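Workshop notebook, Wenumholm
11/30/18
3 min read

Glue tests for the paper and cloth signs, second round
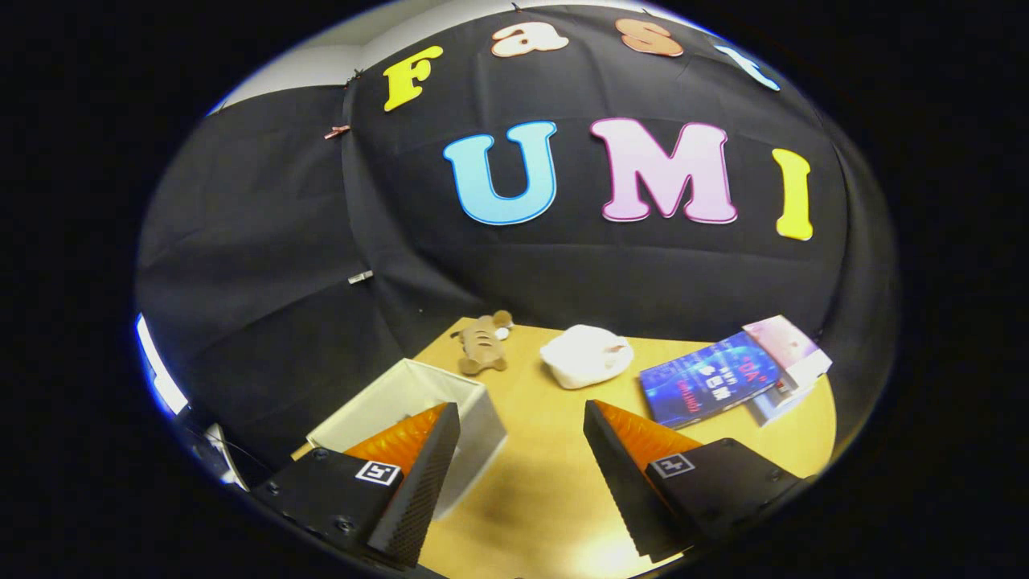 I continue from the notes of last week. The question is still the same: which paste holds cut paper on cotton cloth without making the paper wavy. The Lammers paste is good on wood and on card, but on cloth it goes in too deep and the back side becomes stiff like a board. Elsa Salminen thinks I put too much. Maybe she is right, so today I made it thinner.

Mix A: one part Lammers paste, 3 parts water. Brushed on the paper only, not on the cloth. The paper curled at once and I had to hold it flat with my hands. After pressing it under the heavy books it was flat again, but one corner was free. I could lift it with a fingernail.

Mix B: the wheat starch, cooked slowly for 10 minutes, then cooled and pushed through the sieve. This one I like much more. It stays on top of the cloth and it gives time to move the paper a little. Color of the paper did not change. The smell is not nice on the second day, so we must cook only what we need.

Mix C: starch with a small spoon of the Lammers. No real difference from B that I can see. I will not continue with it.

Cloth: I used the washed cotton from Akov and also one piece not washed. The unwashed piece is worse with all mixes. I think there is still some finish in it from the factory — the water makes drops on the surface and does not go in. Elsa says to wash everything twice, with no softener. I wrote this on the shelf also.

Paper: the Wedska order came on Tuesday, 2,000 sheets, but we had asked for 3,000. I have written to them. The sheets are a little thinner than the old ones and the blade must be changed more often, or the inside curves become hairy. For the round forms it is better to turn the paper and keep the knife still. I always forget this when I am in a hurry.

Still to do:
- peel test of B after one week in the cold storage room
- same test near the radiator
- ask Elsa where is the second sieve
- find out if Akov can sell the cotton already washed

The brush with the green handle loses hairs. Please do not use it for starch.

4 comments
2 shares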